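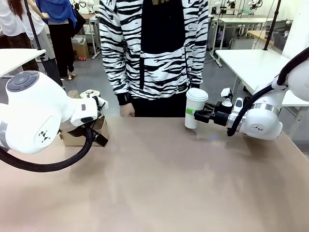
Skumport Workshop Forum > Builds > Arms and grippers

Topic: Celo, the two-arm table, can pick up a coffee cup!!

tablesaw_tina
12 August 2018

OK I have been sitting on this thread for ages waiting until there was something worth posting, and I think we're there. Celo is picking up paper cups. With lids on. Without turning them into paper tacos.

For anyone who hasn't been by the shop: Celo is our two-arm setup on the big brown table, one arm coming in from each side, both white, both secondhand. The idea is that it should someday clear a table after a meeting. Cups, lids, boxes, whatever people leave lying around. We started in February with foam blocks (boring but forgiving) and moved up to cups once the arms stopped scaring us.

Where things stand right now:

The right arm does the cup. It comes in low from the side, parallel fingers, closes on the cup below the lid, lifts it a tiny bit and waits for the go-ahead. The left arm is on box duty, so it hangs out over by the cardboard box with its fingers open. They don't do anything together yet except avoid each other, and even that took us most of the spring.

The gripper software is called Neritz, I wrote most of it and it's on the shop server if you want to poke at it. It's not pretty. The short version is that it closes the fingers in little steps and watches the motor current, and when the current climbs over a limit it stops. I had that limit at 800 for foam. For a paper cup it's 30. Same units, whatever units those are (raw numbers off the driver board, I never converted them). You can imagine what 800 did to the first cup!

Happy to answer questions, and I'd love ideas on lids.

grub_screw
Fantastic!! I saw the foam stage and thought you had a year to go. Is the cup full or empty when you run it?

tablesaw_tina
Empty for now. I put a handful of washers in one last week to get some weight in it and it slid right through the fingers, so the limit of 30 is only good for an empty cup. Full cup means more squeeze, more squeeze means a folded cup. Somewhere between those there's a number and I haven't found it.

oldbelt
Nice work and I mean that, but I'll say what I said at the shop. Gripping a paper cup by the side is the wrong way to do it. Cups taper. You're pinching a cone between two flat fingers, so it only touches along a thin line, and all you can do about a heavier cup is squeeze harder. Make a pair of curved fingers, a C shape that goes under the rim, and let the rim carry the weight. Then squeeze hardly matters. You could throw out half of Neritz.

tablesaw_tina
I know, I know. But then it's a cup machine! I want the same fingers to pick up a box flap and a spoon and a roll of tape. Once I put cup fingers on it I'll never take them off again.

oldbelt
So swap fingers. It's two bolts a side.

tablesaw_tina
Two bolts a side that I have to undo by hand every time it moves from a cup to a box. At that point I could clear the table myself.

pnp_transistor
I'm with Tina on this one. General fingers, smarter closing. Every special finger you make is another drawer of parts. That said, have you tried soft pads? I glued strips of mouse pad on mine (fabric side in, rubber out) and it made a huge difference on anything smooth. You get a wider contact patch and more grip for the same squeeze, which sounds like exactly what you need for the washers test.

grub_screw
Second the mouse pad. Also the stuff they sell for lining kitchen drawers, though it sheds.

tablesaw_tina
Ooh, I have a mouse pad. I have a terrible mouse pad from a hotel. It's going in the bin or on the robot, and now I know which.

quarterturn
Question about the camera, because I'm about to mount one on my own arm. Yours is on the wrist over the gripper, right? Doesn't the gripper block the view when you get close?

tablesaw_tina
Yes, on the wrist, in a small white mount. And yes, at the very end the fingers hide a good part of the cup. What I do is take the last decent look from a hand's width back and then go in blind in a straight line. It works as long as the cup stays put, so a wobbly table is bad news. Don't lean on the table during a run, people!! Stand back, arms at your sides.

quarterturn
So if somebody bumps it in the last second, it goes where the cup used to be?

tablesaw_tina
It goes exactly where the cup used to be, with great confidence.

oldbelt
Which is a good argument for a second camera on a pole looking down at the whole table. You have poles.

tablesaw_tina
That one I agree with. It's on the list under the cables.

lathe_and_let_lathe
Speaking of cables. I walked past on Thursday and the black one on the left arm was swinging in a big loop down the side. It's going to snag on something the first time that arm goes low. The one on the right goes up over the top of the arm and that looks a lot better to me. Why not do both like that?

tablesaw_tina
Because the left one has to reach all the way down to the box and I was afraid of running out of slack. When I tied it up short in June it pulled the plug halfway out of the wrist and the arm just stopped, fingers shut, hugging a shoebox. So I went too far the other way. Any suggestions for something in between?

lathe_and_let_lathe
Retractable key reel, the kind janitors wear. Hook it on something above the shoulder and clip the cable at the elbow. It gives when the arm reaches and takes up the loop when it comes back. Get one with a weak spring. A strong one will tug at the arm and your current readings will go funny.

tablesaw_tina
THIS is why I post things. Ordering one tonight.

grub_screw
What are the joints like on the secondhand arms, any slop?

tablesaw_tina
Left shoulder had a lot of play. I wrote to Haslinger, where we bought them, and they sent a bearing and a page of instructions in very small type. You take off the round gray cap, there's a ring underneath, and you tighten it until the arm just holds itself out straight with the power off. Mine took a whole evening. If you go past the right spot it gets stiff and then it creeps in little jerks. Right arm I haven't touched and it's fine.

pnp_transistor
Did you write down the ring setting anywhere? I have the same arm on the back bench and the left shoulder clunks.

tablesaw_tina
I put a paint pen mark on it. Come over and look at mine with the cap off before you do yours, it's easier to see than to explain.

quarterturn
How many tries before it started getting cups reliably? I'm trying to work out how much patience to budget.

tablesaw_tina
I keep a log! 308 tries with cups since the move away from foam. The early ones were awful. In the last batch it got 24 in a row before it knocked one over, and that one I blame on myself, I'd set it down half on a drip of glue.

oldbelt
24 in a row is good. 24 in a row with empty cups, always put down by the same person in more or less the same spot, is a bit less good. Let a kid place them.

tablesaw_tina
Fair. I do tend to set them down in the middle without thinking. I'll get somebody else to place the next batch and not tell me anything about it.

pnp_transistor
Try without lids too. The lid stiffens the top of the cup quite a bit. I'd bet your 30 is too much for an open one.

tablesaw_tina
You'd win that bet. Tried it just now, open cup, limit at 30, and the rim went oval. It didn't crush, it just looked unhappy. So lid and no lid need different limits, and the camera has to tell them apart before it closes. White lid, white cup. Ugh.

oldbelt
Or C-shaped fingers.

tablesaw_tina
I KNEW you were going to say that.

oldbelt
I'll make you a pair. If you hate them you can hang them on a nail.

tablesaw_tina
Deal. And I'll run them against the hotel mouse pad, same cups, same washers, and post both results here even if yours wins.

grub_screw
Can we come watch? I'll bring washers.

tablesaw_tina
Please do, and save your paper cups. Any size as long as they aren't sticky. There's a plastic bin for them under my bench, rinse them first.

quarterturn
Is the log file on the server with Neritz? I'd like to copy your column headings before I start mine.

tablesaw_tina
Same folder, it's the one called cups_final_new. Ignore cups_final.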